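4.3 Drying cloths on the Patside stand

The stand holds one cloth at a time. It will look as though it could hold three. It can't.

1. Stand the triangular base flat on the table. If it rocks, turn it until it stops, or find a better table.

2. Wring the cloth out over the sink. The stand is a piece of bent wire and has no opinion on puddles, but your tabletop will.

3. Lift the cloth by two corners and lay it across the rods, so that both sides hang down.

4. Tug out the worst of the folds. A little sagging in the middle is normal — ironing is covered in no section of this manual. 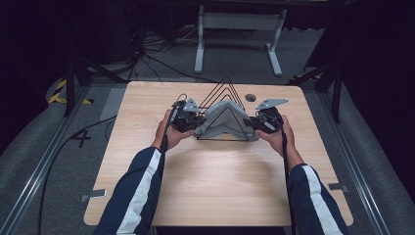 Fig. 43. Grey cloth going over the wire stand.

Note: Keep the front of the table clear while you work. Mugs left there tend to meet the cloth sooner or later.

Caution: Do not hang coats, wet jumpers or bags from the peak. Do not stand the wire stand on a hob, even one that is switched off.

To put the stand away, see 4.4.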